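3.2 Getting sorting scraps out of the Merness records

I'll admit I came to this chapter of the study backwards. I wanted to know how people in small repair shops decide what's junk, and I ended up spending all of April reading other people's handwriting (some of it gorgeous, most of it not!). The Merness shop keeps a card for every item that goes into a discard container, and my co-author Mwangi Makokha and I got 584 of them. Of those, 285 gave a reason we could read. The rest said things like "no" or "see other card," and the other card was usually missing.

We coded the readable ones by hand, both of us, separately, and then argued over lunch. The word "worn" gave us the most trouble. One person writes it for a part that's done for, and the next person writes it for a part that's just ugly. Containers get the same treatment: a bin with a scratched floor (Figure 2) is "worn" in one hand and "fine" in another, and I can see both sides. 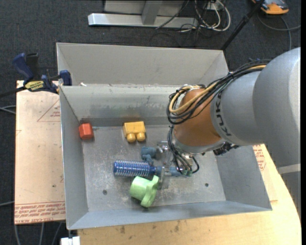

Figure 2. Metal bin with a scuffed floor and flared sides.

3.3 What the reasons looked like

So, 199 of the 285 cards blamed money one way or another. I had expected space to win, and Mwangi had bet me a coffee that it wouldn't, so there went my coffee. People wrote "costs more to fix" even where no price was listed anywhere on the card, and I'd love to go back and ask how they knew. The space reasons were shorter and grumpier, and they bunched up toward closing time. We pick those up again in Section 4 with the Pons cards, where the handwriting is better.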